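Print | E-mail

Posted in August by the Flirdale Robotics Club

# README: Harkulby bag set

Hi! If you found this folder on the club drive, you're probably on the team that takes over the hand this fall, so let me walk you through what we left you. I typed most of it on a Tuesday after practice, with the build room still noisy, so forgive the rough edges.

## What's in it

586 episodes of a robot hand reaching into a soft bag. Every episode is its own folder with the wrist camera video, the joint log and a short text note (we got better at the notes as we went along, sorry about the early ones!). There are 2 splits, train and holdout. Please leave the holdout alone until you have a policy you really like. We peeked at ours too soon and had to reshuffle the whole thing.

We picked bags for our Mevell Cup entry because the rules let you choose any "everyday container," and everybody else was going for boxes and bins. A box stays put. A bag folds over, leans, swallows a fingertip and generally does what it wants, and I still think it was the most fun task we could have chosen.

The beige ribbed bag is my favorite of the lot. It has a nice clean folded rim, but the opening can get really narrow, and then all four fingers have to head down into that dark gap together with the thumb hanging off to the side. If you're labeling, mark the approach as finished when the first fingertip drops below the rim, even if the others are still above it.
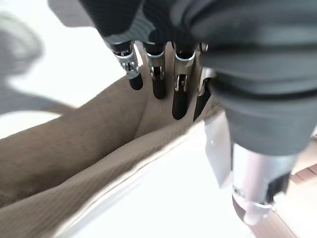 ## Things that will trip you up

- The knit cover on the hand bunches up near the thumb and can hide the fourth finger. Trust the joint log for that one.
- White tabletops blow out on the wrist camera. We tried lowering the exposure and lost the inside of the bag, so we put it back.
- Timestamps in the video and the log drift apart on long runs. The script called lappalainen_sync fixes it. Run it before you cut any clips!
- Episodes marked "redo" in the notes were kept on purpose. They're good for practice but leave them out of training.

## Using it

Go ahead and use this for club work, class projects or your own tinkering at home. If you publish anything, credit the Flirdale club and name the Harkulby set. Our first model trained for 3,000 steps and was pretty wobbly, so you have plenty of room to beat us.

Still on my list: better notes for the early folders, and a few more dark-colored bags.

Print this page | E-mail this page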